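Fri 16 April
Notebook, bench 2. Plendemari handheld gripper kit, trial unit

Second day with the kit. Yesterday went on charging, pairing and reading the manual, which is thin on calibration. Sillura want our answer on the lease before the trial runs out, so I'm keeping to tasks we would really record: small parts, soft parts, things that snag.

Firmware updated this morning, no trouble. Trigger travel is long. With the pads closed on the gauge block the width reading drifted a little, then held after a re-zero. Logging is fine. The export tool wrote 496 clips to the shared drive and dropped none that I could find. It still names them by session start and not by task, so I renamed by hand.

Afternoon task is jewelry sorting. Leather cord with ceramic tube beads and small round beads on it, to go into the smoky plastic organizer. Cord is the hard part. The flat pads take it well enough side-on but there's no feel through the trigger for how much is caught.
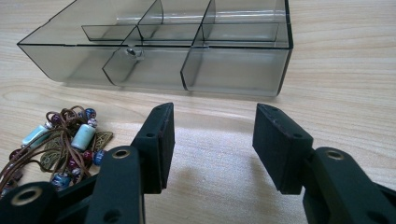

Pádraig Heffernan thinks I'm being too easy on the pads. His view is that flat faces are wrong for anything round, and we should ask Sillura to include the ribbed set in the price before anyone signs. He also wants to know who pays for a worn pivot, as the lease sheet doesn't say.

Fair on both. I've written to them about the pivots and asked for the ribbed pads on loan.

Price as quoted is 157 a month per unit, 6 units minimum. Stikis lets you take one, but their logging is extra and the clip limit is 2000 per month. We would pass that in a busy month.

To do:
- repeat the cord task with Fotis Manolakis holding, he has smaller hands
- check width drift again from a cold start
- find the spare trigger spring

Leaning toward yes if the pads get sorted out.

Recent entries
Nic Giolla suction cups, leak check
Tray feeder, December notes
Bench 2 lighting
Label printer settings

This site uses cookies to keep you signed in. Accept | Settings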